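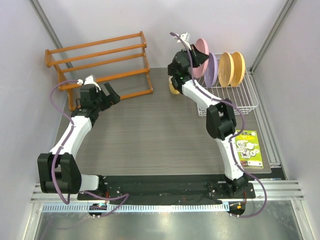 Plirnlow suspended automatic operation of its two-arm dish-handling cell at the Faltport site following a cable fault in June. During a routine run, the right arm stopped without a command while its gripper was over the dish rack. Inspection found a broken conductor in the arm's cable at the point of greatest bending. The purple cables run outside the links on both arms, with wide loops at the elbow and base, and the review concentrated on these sections. No injuries were reported, and no dishes were broken.

The cable had been scheduled for replacement after 200 hours of use. That interval has been reduced to 50 hours. Staff must also check both cables by hand before each session and record the result in the cell log. Any stop without a command now requires power to be removed from both arms before anyone reaches into the enclosure.

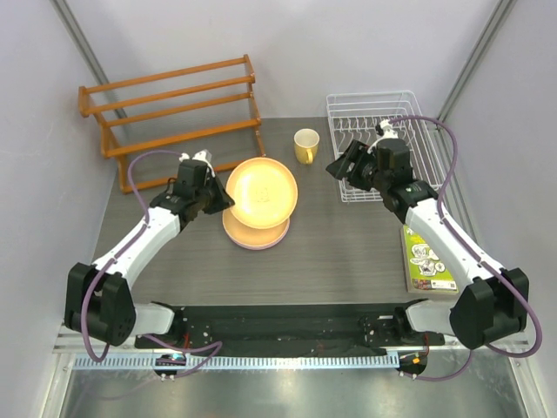 Both arms at the table, with two plates stacked and the dish rack empty.

Operation at reduced speed was approved after 40 test cycles were completed without a stop. Full speed remains suspended until the revised cable clamps, supplied by Planditine, have been fitted and inspected.

Page updated Tuesday, November 21, 2023.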